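The Drawer of Shame, and How I Finally Sorted My Wires

Every house I've ever lived in has had one drawer nobody opens on purpose. In my apartment in Steverdale it was the second one down, left of the stove, and it held wires. Lamp guts, speaker leads, the insides of a doorbell I took apart one rainy April and never put back together. When I moved the workbench into the spare room I carried that whole drawer across the hall like a lasagna, tipped it out, and stood there looking at it for a good long while.

I'm not an electrician. I fix old radios and the occasional pinball part for friends, and I've been doing it long enough to have opinions about solder. What I never had was any system at all. If I needed a short length of red and black, I pulled at the pile until something red and black came out, usually with half the pile attached.

The person who turned me around was Araceli Figueroa, who builds wiring harnesses at a small shop called Tapia and lets me come and bother her on her lunch break. A harness, if you've never had reason to care, is just a bunch of wires cut to length, gathered up and finished with whatever plugs or terminals they need, so the whole thing goes into a machine in one piece. I'd always pictured something enormous. Plenty of them would fit in your palm!

"You keep treating wire like string," she told me. "It's a part. Lay it down like a part." And then she pushed a tray at me and went back to her soup.

So I've become a tray person. I love the cheap plastic kind with low sides and a ridge across to keep one job from wandering into the next. I like orange best – a dark little terminal practically jumps up at you, and the scratches that come with use don't bother me a bit. Red and black wires with a band of white tape around them look downright cheerful on it.

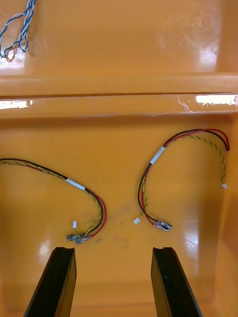

5 min read

The tape is the bit I'd been missing all those years. I used to twist my wires together and hope, or cinch them with a zip tie so tight you could see the dent. A turn of tape partway along does the job better, and you can peel it off when you change your mind (I change my mind a lot). Araceli wraps hers flat and snug, never bunched up. Mine looked like bandages for the first week.

Then there's the matter of the ends. I'm a reformed stuffer, and what stuffing does is bend crimp terminals and hook connectors through other people's loops. Now the ends get room. I let the wire fall into whatever curve it wants and make sure the plug isn't underneath anything. If it springs back on me, I leave it alone for a minute and go wash a cup.

Twisted pairs get their own spot, by the way. I used to untwist them to make them lie flatter, and Araceli looked at me as if I'd ironed a sweater. The twist is there on purpose, so leave it in.

I ended up with four trays on the bench. One for things I'm working on, one for things waiting on a part, one for finished pieces, and one I call Fisau, after the radio repair place my uncle used to swear by, where everything sat until somebody remembered what it was. I do clear that one out. I cleared it out in March, anyway.

It took almost three evenings to get through the drawer, with the radio on and a bag of pretzels I shouldn't have had so close to the solder. A lot of it went to the electronics recycling bin. I found the doorbell. I also found the cord to a Clesero lamp I'd given away without it, and I owe a certain neighbor an apology and probably a pie.

The drawer by the stove has dish towels in it now. I still open it looking for wire.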